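23rd October, Wokbridge, packing line 3

Second day with the soft gripper at the bottle station. Morning was slow. Loan Vi set the closing pressure lower for the bottles, and I wrote the old value on the inside of the cabinet door so we can go back to it.

Since August the target for this line is 1000 bottles in a shift. By hand we made 700 on a good day, and people went home with sore wrists. Now the lifting is less, but the work is more watching, and Sohail Bugti told me he is more tired in the head than before. I think we must take this seriously. He asked to change places every hour – I agreed for this week. 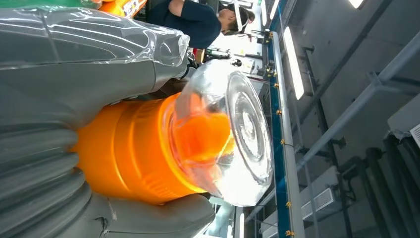

The plastic sleeve on the upper finger is still a question. Loan wants to keep it for cleaning reasons. I am afraid the wrinkles will change the grip on a smooth bottle, so tomorrow we try one hour with and one hour without, same operator, same pressure.

Also to discuss with Prelen: who may stop the robot? At present only seven people have the training, and the evening shift has too few of them. Sohail offered to teach two colleagues. He should get paid time for it, I will write to Urbańczyk.

To do: clean the folds of the lower finger, order spare sleeves, move the stop button nearer to the chair.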